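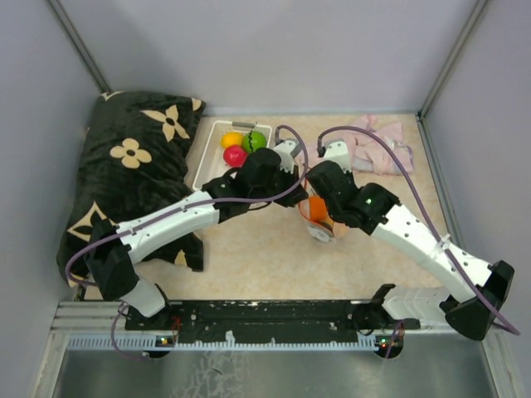

Two arms, two kinds of fingers, one very long month

I finally gave in and did the gripper comparison I've been promising since I put up the parts list. If you just want the answer, I'm keeping the Bromden fingers on both arms for now and the Rorach set is going in the drawer. If you want to hear me complain about cables first, keep reading!

So, the setup. It's the same pair of arms I've had bolted to the rail since May, in the same box with the lavender-gray walls. The floor is still that beige marble-pattern stuff, which I picked because it looked nice and which I have since regretted at least once a week (more on that further down). The toys change depending on my mood. Lately it's been the basket with the red, yellow and green balls, a little cup with something orange in it, a pink cloth, and the black flowered cushion, which takes up way too much room on the left but which I can't seem to stop using.

Here's how I ran it. Each set of fingers got 50 tries at putting a ball in the basket and another 50 at picking up the cup and setting it back down standing up. That makes 100 tries per set, all driven by me with the hand controllers, no clever software. I did them in the evenings after dinner and wrote the results in a notebook like it was 1985.

The balls were easy for both. The Rorach fingers are a bit wider and softer, and they sort of swallow a ball, so I got 49 out of 50 with those. The Bromden ones got 47, and all three misses were me squeezing off center and shooting the ball into the wall. Fun, but not a great grip.

The cup is where things got interesting. It's light, it tips if you breathe on it, and the fat Rorach fingers kept bumping it before they closed. I only got it picked up and put back standing 28 times. With the Bromden set I got 41, mostly because they're narrow enough that I could see what I was doing. I really think half of gripper design is just staying out of your own way.

I didn't score the cloth, because I couldn't decide what counted as a success. Picked up a corner? Picked up the whole thing? Picked it up and dropped it somewhere kind of flat? For what it's worth, both sets could grab it, and both sometimes grabbed so much of it that it didn't want to come off again. I'd love to hear how other people score cloth.

Okay, cables. I went with the purple ones because they're easy to spot, and I left big loops in them so the wrists could turn all the way without pulling. Great idea until both grippers are working in the middle at once, and then the loop over the left one wants to hang right where I'm trying to look. The skinny white zip tie on the right arm was supposed to be temporary. It's now been there so long that I consider it part of the robot. If anyone has a neat way to route a cable along these upper links (all those screw holes have to be good for something, right?), please leave a comment.

I also tried two controllers while I was at it. My old Wan board is fine, it has always been fine, but there's a tiny delay when both arms move together and once you notice it you can't stop noticing it. The Dranon board felt snappier right away. It also threw error 3691 twice in one evening and froze the right arm in midair, and the manual's whole explanation of error 3691 is "restart the unit." Thanks, manual. I restarted the unit. It hasn't come back since, but I'm giving it another couple of weeks before I trust it with anything I'd mind dropping.

And the floor. My camera software keeps getting confused by the marble pattern, especially near anything pale, and I've wasted a silly amount of time on settings when the real fix is a sheet of plain dark mat. I have the mat. It's rolled up behind the door. I just haven't wanted to take everything out of the box to put it down.

Next up is handing things from one arm to the other, which I've tried exactly four times and dropped exactly four times. I'll start with the balls and work up to the cup, probably with the Bromden fingers on the left and maybe, if I can be bothered to dig them back out, the Rorach ones on the right. A mixed pair might be the way to go for handovers. I'll post the numbers when I have them.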